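Tshirts wont stay folded, drawers a mess
Posted in Laundry & Closets

Brorkimitz
3/25/24
Ok so I fold everything on a white table, tees mostly. Dark ones are the worst, can't see the creases till its too late. By the time I get to the collar the whole thing is bunched up again. 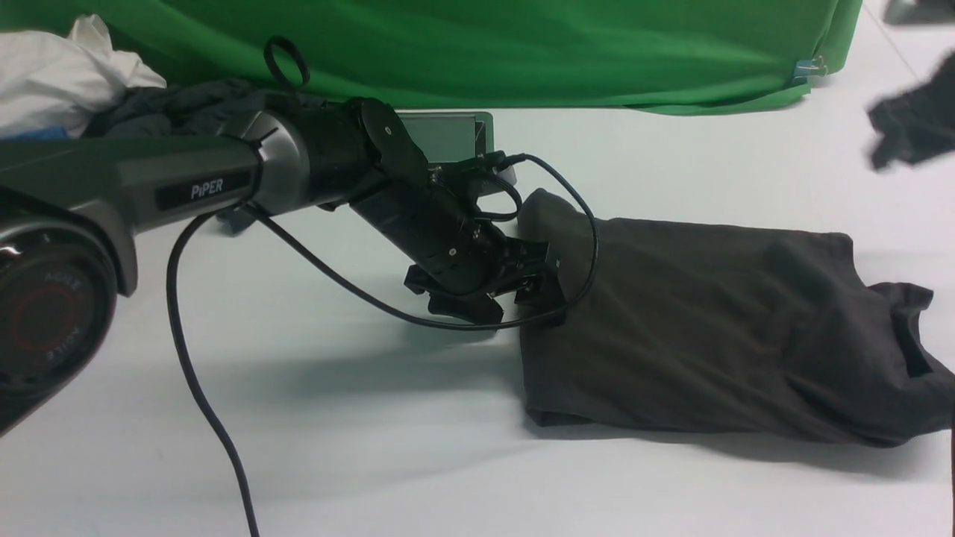

Do you start from the hem or the sides? And do I sort by color first or just grab whatever? Drawer is tiny btw. Need something quick – I have 20 minutes tops before work.

Caron
47 helpful votes
Sides first. Lay it face down, smooth from the middle out with your palm, THEN sleeves in, then hem up to the collar. If the collar bunches pull both shoulders at once, not one. And sort before you start, definitely. 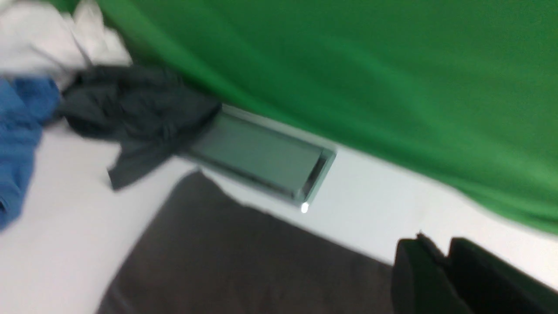
Whites, blues, darks, greens, whatever you own. Separate piles with a gap between so they dont slide into each other. Shake each one out once before it goes down – saves redoing it. Small drawer = stand them up on edge like files.

Jullham
i just roll mine. no creases that anyone at work has ever mentioned. takes 2 seconds

Brorkimitz
Trying the face down thing tonite, thanks. Rolling made mine worse but maybe I did it too loose??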